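What the Stand Man Brought: notes for my talk on stapling, folding and standing up sheet music 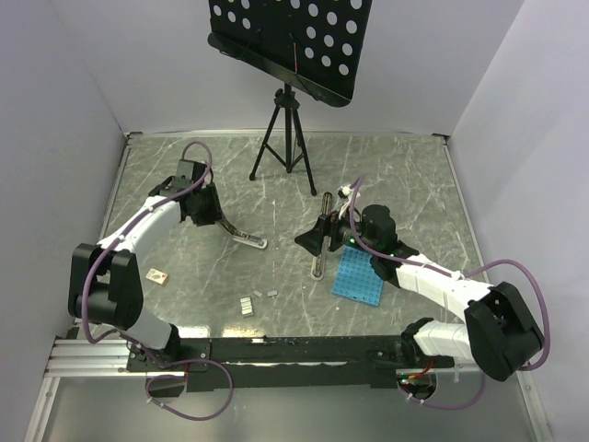

Newsletter of the Woro Music Library, Issue 23, p. 12

Speaker notes, as I'll have them on the lectern. They run long, so I'll be skipping bits if the coffee's ready.

Hello everybody! Thanks for coming back after the break. I've been the parts librarian for the Zunar Wind Band for longer than I care to say, and I'm going to talk about two things I handle every single week – the music stand and the stapler.

Start with the stand. Black, tripod base, broad desk with rows of round holes in it. Who has one like that at home? (wait for hands) Mine lives in the hallway and I hang my scarf on it. What I like is the ledge along the bottom, and those thin wire retainers that hold the pages. Swing them out before you put the music up, please, and then bring them in over the paper. I've seen a whole march go into the tuba section in a March wind at the Shehata bandstand because one clarinet player couldn't be bothered.

A sloping ledge is the other thing. If your desk leans down to one side, the folder creeps that way all evening. Loosen the joint under the desk, level it, tighten it again. Do it before you sit down, with nothing on the stand. And get the legs properly spread! A stand with its legs half in will go over the minute somebody walks past with a trombone.

(drink of water)

Now, staplers. We have 444 titles in the cabinets at Woro, and when I took over, a good half of them were held together with hope and old tape. So I went through the lot. I got through a box of 1,000 staples before the summer concert and had to go back to the shop for another.

What I learned, mostly by doing it wrong:

Two staples in the fold, never one. With one, the middle pages swivel and you turn two at once.

Open a slim stapler right out and you can staple flat onto a piece of cardboard, then bend the legs over by hand with a spoon. It's slow, but it gets you to the middle of a big page that an ordinary stapler can't reach. Put something under it if your table's nice – I have little holes in mine.

Check the channel before you start. If there's a bent staple stuck in there, get it out with tweezers, and keep your thumb away from the end. (show thumb)

Anything with a page turn in a busy bar, don't staple it at all. Leave it as loose sheets, tape the edges and let it fold out across the desk. The Ukine Suite is the worst for this, the second horn has four sheets side by side and they only just fit.

Somebody always asks me about plastic sleeves. I don't love them. They shine under the lights and you can't write on them, and our conductor changes her mind a lot. If you play outdoors I'll let you off.

Last thing before questions: pencil, please, soft pencil, and rub it out before the parts come back to me. I've got spare erasers in my bag and I'll leave them by the door with the handout.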